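# Household manipulation (robotics)

**Household manipulation** is the branch of robotics concerned with picking up, moving and putting away the ordinary things people keep at home. It is one of the liveliest parts of the field, and one of the hardest – a kitchen counter can hold more different shapes than a whole assembly line.

## Grasping

Most test systems use a gripper with two fingers. Boxes and blocks suit it well. Spoons, flat cards and soft food are much tougher, and an object in or over a cup leaves little room for the fingertips.

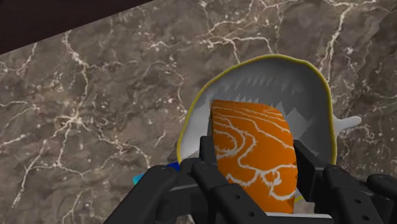
*Gripper fingers on either side of an orange block at the mouth of a yellow-rimmed vessel (simulation).*

The Lundeo task set, started by Ah-rin Do and Kaiwen Liao, lists 159 household objects and 41 chores. Its simulated rooms can be rearranged in seconds, so a program gets to practice on clutter it has never met. That is a wonderful thing for small labs! Marjatta Pelkonen's Bugti trials ran 1,615 attempts in February, and sorting solid objects went far better than anything involving liquids or cloth.

## Clutter

A counter with a bowl, a bottle, a cucumber and a piece of sushi on it asks for four different grips. Choosing what to move first is a problem in its own right, and still an open one. 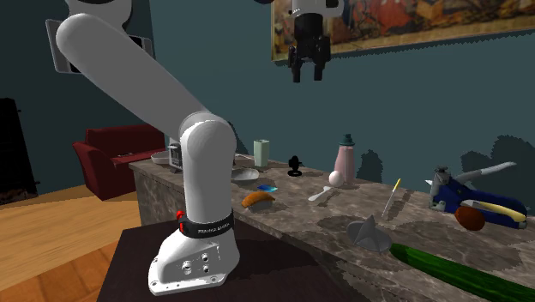
## Current state

Machines can clear some tables, slowly. Laundry, dishes and cooking from start to finish remain out of reach without human help, though progress on each is quick and exciting to follow.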